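Print this release
E-mail this release

FOR IMMEDIATE RELEASE

Gruvness opens drop-in tidying sessions for small living rooms in Sturkthorpe

STURKTHORPE, 20 May 2021 – Gruvness, the home organizing service, will run free drop-in sessions this summer for people who want help with the one surface that fills up first. The sessions are part of the Khumalo housing program and are open to tenants in all 1,952 of its homes.

Each session lasts three hours and takes place in a furnished room on the ground floor of Sutura House. Visitors work at a real coffee table with the kind of things that end up on one.
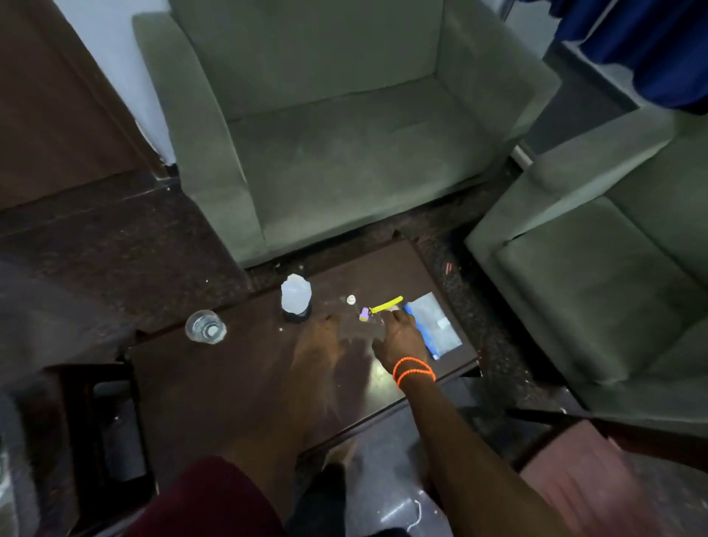
Gruvness teaches one method in every session. Everything on the table is sorted by where it is used next: kitchen, bathroom, bedroom or trash. A plastic cup goes with the kitchen things, even if there is still a little liquid in the bottom, and small caps are kept to one side until the containers they fit have been found. Only then is the tabletop wiped. Armchairs stay where they are, and nothing is put down on the seats in the meantime.

The kitchen group comes first, as cups and glasses take up the most room. Visitors are shown how to gather them in a basket and carry them out in one trip. 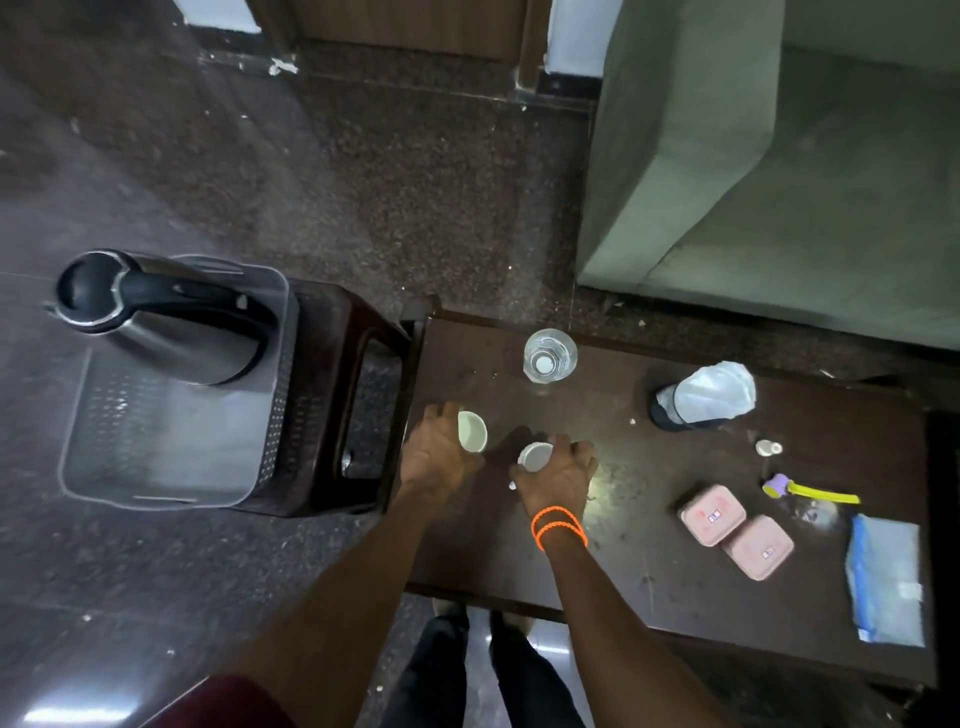
Annatjie Botha said the hardest part for most households is deciding what belongs in the living room at all, and that the sessions leave that choice to the people who live there. She added that a family that drinks tea in the armchairs every evening should keep its mugs close by – on a tray or a low stool, if there is space.

Sessions take up to five people. Baskets and cloths are supplied, and visitors may bring a box of their own things to sort.

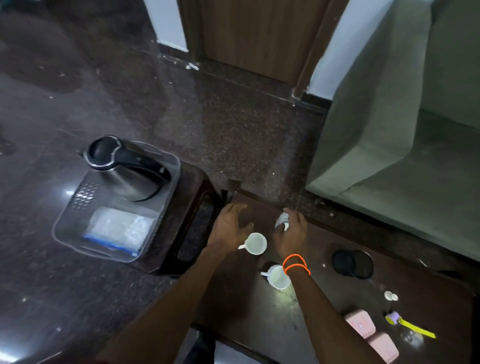

One tenant who came to a trial session in February said she had since used the same four groups on her hallway shelf, and asked for a session on paperwork. Gruvness is planning one for later in the year.

Places can be booked at the Sutura House front desk.

Print this release
E-mail this release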